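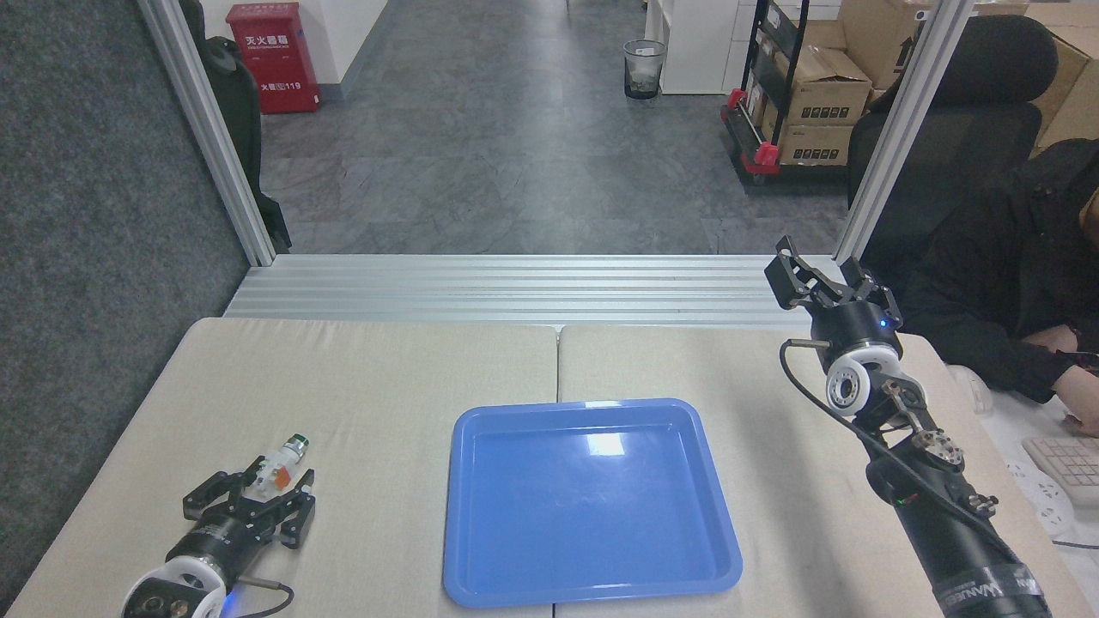 The left gripper holds a small white bottle with a green cap. The blue tray has nothing in it.

Can a Robot Learn Just by Watching?

You may have read a headline like this one: "Robot Teaches Itself to Tidy Up!" It sounds great. Your room might need one of those. But a headline is short, and a robot experiment is long, and a lot gets lost on the trip from one to the other.

We're going to look at one way that scientists teach robot arms to do things with their hands. (Robot hands are called grippers.) We'll also look at what the scientists say they found out, and we'll poke at it a little. Poking is allowed. Scientists do it to each other all the time.

The old way: a very long list of orders

For a long time, if you wanted a robot arm to pick up a bottle, you had to write down every move. Go forward this far. Go down this far. Close the fingers. Stop closing the fingers! Go up.

That works well in a factory where the bottle is always in exactly the same place. Move the bottle over by the width of your thumb, though, and the robot closes its fingers on air. It doesn't notice. It lifts the air up and carries it over to the box and lets go, and then it comes back for more.

You can add cameras and more orders. If the bottle is on the left, do this. If it has tipped over, do that. Pretty soon the list is enormous, and somebody still has to think of everything that could go wrong.

The newer way: copy me

The newer way is called imitation learning. "Imitation" is a long word for copying. A person moves the robot arms through a job, and the computer saves what happened. It saves what the camera saw, and it saves where each part of the arm was at the same moment. One full try at the job is called a demonstration.

Then the person does it again. And again. It isn't much fun after the first hour.

The team behind the Praso project wanted to know how many demonstrations you need. Their job for the robot was simple to say: pick up a small bottle and put it in a tray. They used a pair of arms, and either arm could do the picking up, depending on which side the bottle was on.

They collected 400 demonstrations in all. All of them went into a computer program that looks for patterns. When the picture looks like this, the arm usually moves like that. After enough practice on the saved demonstrations, the program gets a new picture and has to guess the next move. Then it gets another picture and guesses again, many times every second.

So does the robot know what a bottle is? I don't think so. It doesn't know that bottles hold things or that you can be thirsty. It has found a link between certain patches of color and certain moves. You could call that knowing, and some grown-ups do. I'd want to be careful with the word.

What they found

Here is the part that made the news. After learning from all 400 demonstrations, the robot put the bottle in the tray in 99 out of every 100 tries.

Ninety-nine! If you got that on a spelling test, it would go on the fridge.

But wait. Before we clap, we should ask what kind of test it was. Suppose your teacher gave you a spelling test with the same words you practiced last night, in the same order. A score of 99 would show that you practiced. It wouldn't tell us whether you could spell a word you'd never studied.

The robot's first test was a bit like that. Same bottle, same table, same tray. The lights were the same, too. The bottle was put down in places close to where it had been during the demonstrations.

The team knew this. They ran a second test, and it's in their report, though it didn't make it into the headline. This time they swapped in bottles of other shapes and colors, and they slid the tray over to new spots. The score dropped to 47 out of every 100.

That means the robot failed more often than it did the job. If you had a helper at home who missed the table that often when putting down your cup, you'd start using cups with lids.

Why did it get so much worse?

The report gives a few possible reasons, and the team doesn't claim to be sure which one matters most.

Maybe the robot was paying attention to the wrong thing. A camera picks up everything in front of it: the tabletop, the floor, a stack of boxes, a person at a desk. The program doesn't start out knowing which parts of the picture matter. If something in the background was always there when the arm turned left, the program might use it as a clue. That's a bad clue. It works right up until somebody moves the boxes.

Maybe it was shine. A smooth plastic tray can bounce light straight back, so there's a bright white spot on the bottom of it. You can tell it's only light, because you've seen plenty of shiny things and you've probably tried to wipe a few of them. To the program, it's a white shape in the tray. Move the tray and the white shape moves in its own odd way.

Or maybe the bottles were just harder to hold. A narrow bottle leaves less to grab. Squeeze a round one off to the side of its middle and it may spin away.

To find out which it is, you'd have to change one thing at a time. Change only the bottle and test. Put the first bottle back, change only the tray's spot, and test again. That's called a fair test, and you may have done one in school with bean plants. The Praso team changed the bottles and the tray spots together, so their result can't tell us which change did the damage. I think that's the weakest part of the work. They say they plan to separate the two next time.

Another group gets a different answer

At a lab called Indulon, a second group tried almost the same job. They had far fewer demonstrations, but they mixed things up from the very start. They used 4 kinds of bottle, and the tray sat somewhere new every time.

Their robot did worse on the easy test and better on the hard one. That's interesting! It hints that a messy set of examples might teach more than a big, neat one. If you only ever practice catching with one friend who throws perfectly, you might drop the ball when somebody else throws it.

I wouldn't bet my lunch on it yet, though. The two labs used different arms and different cameras, and each group decided for itself what counted as a success. At Indulon, a bottle that landed in the tray and fell over still counted. The Praso team wanted it standing up. You can't line up two scores if the rules weren't the same, just as you can't say who's the better jumper when one person had a trampoline.

Questions to ask about any robot story

Next time you see a robot doing something clever in a video, try these.

How many times did they try it? A video shows you one try. There might have been a pile of bad ones first.

Is it sped up? Look for a small number in the corner with an x next to it. If it says 4x, the robot is really four times slower than it looks. Folding one towel may have taken as long as your breakfast.

Is a person steering it? When people make demonstrations, the arms are being guided by a human. Those videos look very smooth, because a human is doing the thinking. A still photo of a gripper holding a bottle can't tell you either way.

What happens if you move something? This is my favorite. If the video never shows it, I get suspicious.

Who wrote the story? A company that sells robots has a reason to pick its best day. That doesn't make the story false. It means you should look for a second one, by somebody who isn't selling anything.

Try it yourself

You need a friend, a blindfold, a cup and a big plastic plate.

Sit your friend at a table with the cup on one side and the plate in the middle. Put the blindfold on them. Hold their wrist gently and guide their hand to the cup, let them grab it, and guide it to the plate. Do this five times without moving anything. Now let go and ask them to do it alone. They'll probably do pretty well.

Put the cup back, but this time slide the plate a hand's width to the side, very quietly. Ask them to do it again. (Use a plastic cup for this. Please.)

Your friend is copying a move they felt, and a robot with a camera has more to go on than that. So it isn't a perfect match for the Praso experiment. Can you think of a way to make it closer? One class tried having the friend look through a cardboard tube with one eye, and they argued for most of the afternoon over whether that was fair.

Words to know

Gripper: the part of a robot arm that grabs things.

Demonstration: one full example of a job, saved so a computer can learn from it.

Imitation learning: teaching a machine by giving it examples to copy.

Fair test: a test where you change only one thing and keep the rest the same.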